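# Box swap, April – the gallery

Finally getting these up. The Ukberg snack box swap, spring round. Everybody packs a box of stuff from their own cupboards and shops, sends it to the next address on the list, and a different box turns up at your door. 82 boxes this time. Most went out in the same week, two got stuck at the Wudirgate depot and came late, all of them landed in the end.

Captions are quick ones, I'm doing this between other things. Some of the pictures are still being sorted so a few entries are words only for now. Will fill in when I get the files off the old laptop.

Rules havent changed for those who are new – small box, nothing that melts if it's going far (we'll come back to that), nothing homemade unless you ask first, one thing that isn't food. Note with your name on it. That's it.

## The packing evening

**Long tables, back room on Shiferaw Street.** Doors at 5, first box taped shut before the kettle was even on. Tape guns everywhere, only one of them any good.

**The filler pile.** Shredded paper, old newsprint, a roll of brown kraft that ran out early. If you have clean tissue from birthdays etc, bring it in the fall. We always need it.

**Weighing in.** Kitchen scale on the windowsill. Heaviest one had three jars of pickled something in it and went back for a sturdier box. Lightest was nearly all crackers.

**Labels.** Handwritten again. The printer at the Grokora shop was down and nobody felt like waiting. Please, please write the zip code bigger next time. Block capitals. Dark pen.

**Off they go.** Two trips in the hatchback, one in a borrowed van. Total postage came to 3,878 and yes that's in the kitty sheet, last tab, go look before you email me.

## What was in them

Going by what people wrote in afterwards. Couldn't list everything.

**The tea box.** Only tea. Tins, bags, loose, one brick of the smoky kind. The person who got it says they're set till Christmas and a bit worried about it.

**Spice envelopes.** Little paper ones, folded and taped, all with dates on. Best packed box of the round for my money. Arrived smelling like a market – the mail carrier commented.

**Crackers, broken.** Happens every round. Wrap them tighter or put them on top. They were still good with soup aparently.

**The puzzle one.** Not food at all apart from a single bag of nuts. Puzzle, pencil, deck of cards, wool socks. Technically backwards from the rules but the reciever loved it so I'm letting it go.

**Hot sauce, 2 bottles.** Double bagged. No leaks. Everyone sending liquids please copy this.

**Seeds and a recipe.** Squash seeds and a card with the soup to make out of them once they've grown. Long game. Want a picture in October.

**Noodles from four different shops.** With a ranking on the back of the note. The ranking has already been disputed.

## Opening

This is the bit everyone scrolls down for. Floors, kitchen counters, one on a park bench. Chocolate did fine this round, it was cool all week, so I'm not going to be strict on the melting rule – just use your head in summer. A Terry's in blue with the big orange and white letters, that's a happy box if you ask me.
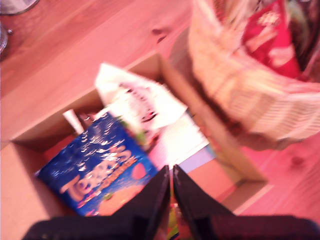
Same thing every time, people dig straight for the sweet stuff and find the note last. Put the note on top! Or tape it inside the flap. I had five messages asking who sent what and every one of those notes was at the bottom under the paper.

**Kitchen counter, late.** Box opened at 11 at night after a shift. Half the cookies gone by the time they sent the thank you.

**Kids' share.** One box split between three of them by strict negotiation. The raisins went to a parent.

**The park bench.** Couldn't wait to get home from the post office. Respect.

**Empty again.** Lots of you keep the box for the next round. Good. Saves money, and the good sturdy ones are hard to come by. Peel the old label off first or it comes right back to you, ask me how I know.

## Bits and pieces

- Late boxes: both in now, both senders told. If yours looks squashed on arrival, take a picture before you open it and send it to me, the depot form wants one.
- Thank you notes: send them straight to your sender if they left an address, otherwise through me and I'll forward.
- Allergies: three people forgot to fill in that line. Fill in that line.
- Fall round: sign up sheet goes on the board at the Grokora shop and in the group mail, same as before. Cap might go up a little depending on postage. Not promising.
- Spare tape: there's a bag of it left in the Shiferaw Street cupboard, second shelf. Use that before buying more.

More pictures coming when I've got them, the packing evening ones mostly. If you sent me something and it isn't up, send it again, my inbox ate a few. And if you'd rather yours came down just say so, takes me a minute.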